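**Jarnbridge, 30/11/2022**

Hi all, Salamatu Haruna here, writing for Flernura with a bit of shop news I'm really happy about! We've put out our upkeep guide for the Grekik sorting cell, free to anyone who runs one (or wants to).

It's 22 pages, and most of it is the dull stuff that keeps a cell going: checking the rail bolts, wiping down the finger pads, making sure the cable loop at each elbow has enough slack. Lawal Effiong wrote the part on re-zeroing the arms after a gripper swap, and he went through 93 drafts, poor man.

Loose wire and baskets in the cell:
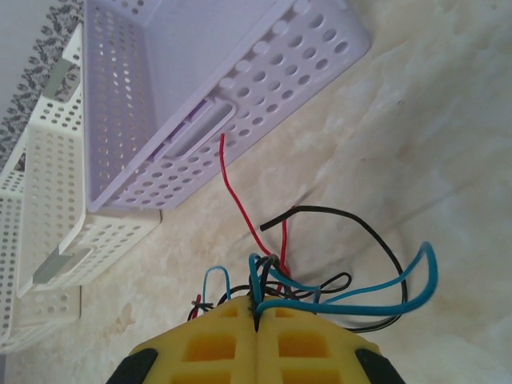
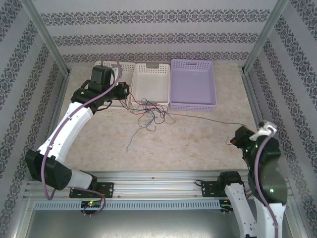 Print copies go out in February, and if you'd like one, just ask for Lawal at our Osagie Street shop – he'll talk your ear off about bolts.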